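Re: Bottles and the bin in the kitchen corner

On Sunday the house list wrote:
> Dear all, the recycling was again not taken.
> The men left a note that there was food in it.
> Can somebody please write down how we should
> sort plastic, in a short form, so that we can
> hang it by the door? Also, is one small bin
> enough for flat 516 and the common room?

Dear neighbours,

thank you for this message. I have lived in Brernitz before I came to Stivemholm, and there the rules were more strict, so I will try to write what I know. Please correct me if the rules of our town are different.

First the question of the bin. I think a round one, open at the top, is best for a small room. With a lid, people put the bottle on the lid and go away. The teal one is tall enough for a day or two, but clear packaging takes much space when it is not pressed.

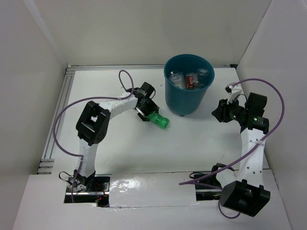 It is also my opinion that we do not need a bag inside. The bag slides down, and then somebody must pull it out with the hand. A bin with smooth walls can be rinsed in the shower in one minute - I do it with ours every week.

About the size: the big container in the yard is for 50 households, and it is full before the collection. When I lived in the Carroll building we had 4 containers for a smaller number of people. So a second small bin will not help much if we don't press the bottles flat.

For the paper by the door I propose this text. I kept it short, and it can be printed on one page.

1. Empty the bottle completely. A little water is no problem, milk and juice are.

2. Labels can stay on. Caps also, but screw them on after pressing.

3. Collect the plastic bottles next to the bin first, and put them in together when you have pressed them.

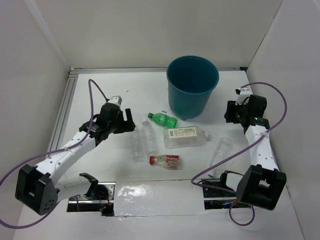 4. Trays and cups from food must be rinsed. If the fat does not go away, they belong in the normal rubbish.

5. No glass and no batteries, please. These go to the collection point at Pukness, beside the bus stop.

If nobody is against it, I will print it and hang it up in the evening, after seven. Somebody with better handwriting can add the collection days by hand.

With kind regards,
from the third floor, left door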